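August, notebook, 14:20

Badawi biography, proof check of part two. Chapter 6 gives the Cusov garrison as 1,746 men; the muster roll has 812. The larger figure looks like the whole district – see Zommont papers, box 5. Query sent to Poppy Tunstall. 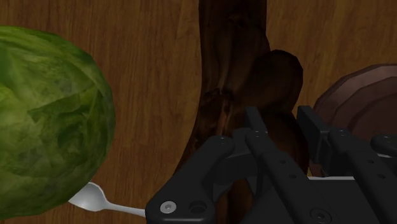
Endnotes for the Makadholm years still cite the old folio numbers. Renumbered as far as the armistice letters. Index entry for his staff college lectures to be split by year. Maps not yet checked.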